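O trabalho chato também devia contar para a nota

Ottó Gulyás

Há quatro anos que acompanho o clube de robótica da escola Szekeres e todos os anos ouço a mesma pergunta dos pais na sessão de junho: quando é que o robô faz alguma coisa interessante? Querem dizer andar, dançar, chutar uma bola. Compreendo a pergunta. Acho, porém, que ela explica boa parte do que está errado na forma como organizamos os projetos e as competições de estudantes.

Este ano os alunos escolheram uma tarefa de oficina: manipular discos rígidos montados em gavetas, junto a um servidor, com um braço e uma garra. Chamaram ao projeto Jutine. Não há nada nele que se possa mostrar em trinta segundos num palco. Quem entra na sala vê um grupo de adolescentes a olhar para uma garra que se desloca devagar e que volta para trás assim que alguém levanta a mão.

A competição Lamix, onde o clube costuma inscrever-se, tem um regulamento que dá pontos pela rapidez, pela apresentação oral e pelo aspeto do robô. Uma equipa que passe dois meses a estudar a força com que se deve segurar uma peça frágil não encontra linha na grelha onde isso caiba. Os alunos sabem ler uma grelha. Se os pontos estão na velocidade, trabalham a velocidade, e o resto fica para quando houver tempo.

Discordo desta forma de avaliar, e não por razões sentimentais. Quem já mexeu em equipamento informático sabe que um disco não é um bloco de madeira. De um lado tem uma placa de circuito à vista, com pinos de contacto, e há sítios onde se pode tocar e sítios onde não se deve. A gaveta de plástico tem uma patilha para puxar. Uma pessoa faz tudo isto sem pensar. Um programa precisa que alguém tenha pensado primeiro, e foi aí que os alunos gastaram a maior parte do ano. 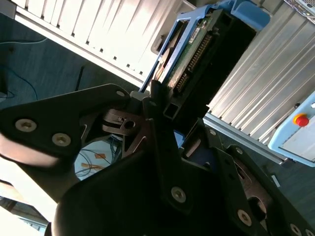
O que se aprende com uma peça só

Ouço muitas vezes que é pouco ambicioso dedicar um ano inteiro a uma única tarefa. O meu colega Zsolt Vincze, que dá Física e com quem discuto isto desde o primeiro ano do clube, defende que os alunos deviam passar por vários projetos curtos para ganharem uma visão geral. Tem razão numa coisa: alguns desistem a meio de um projeto longo, e este ano perdemos dois. Não é um número que me deixe satisfeito.

Mesmo assim, mantenho a minha posição. Num projeto curto, o aluno chega ao ponto em que a coisa funciona uma vez e passa à seguinte. Nunca chega ao ponto em que funciona uma vez e falha nas outras, que é onde começa a engenharia. No caderno do Jutine estão registadas 1398 tentativas, cada uma com uma linha escrita à mão. Muitas linhas dizem apenas «escorregou». Outras têm meia página, com um desenho do ângulo dos dedos da garra e uma hipótese riscada. Eu daria nota a esse caderno antes de dar nota ao robô.

Também não aceito o argumento do dinheiro, pelo menos como costuma ser apresentado. O orçamento anual do clube é de 2000 euros. Um projeto de espetáculo gasta-o em carcaças, luzes e rodas que acabam numa caixa. O nosso gastou-o em parafusos, cabos e peças de substituição para a garra, e quase tudo continua a servir.

A proposta que fiz à organização da Lamix é simples. Que metade dos pontos dependa da repetição – a mesma tarefa, feita muitas vezes, com o registo das falhas entregue ao júri. Que se permita a uma equipa apresentar o mesmo projeto em dois anos seguidos, desde que mostre o que mudou. E que haja uma categoria para tarefas de manutenção, onde uma gaveta de disco valha tanto como uma bola de futebol.

Responderam-me que o público não ia gostar. É possível. Numa prova escolar, o público vem em segundo lugar, e na próxima edição voltarei a enviar a proposta, com cópias de algumas páginas do caderno.

Comentários (3)

mãe_do_7b
O meu filho esteve neste projeto e em casa só falava de parafusos. Confesso que em junho fui uma das que fizeram a tal pergunta.

Zsolt Vincze
Continuo a achar que dois projetos por ano seria um bom compromisso. Quanto ao caderno, concordo, e já pedi um igual aos meus alunos de laboratório.

R. Teles
E quem é que no júri vai ler mais de mil linhas escritas à mão? A ideia é boa, mas falta essa parte.

© Wosness – Opinião e Ensino | Contacto | Voltar ao topo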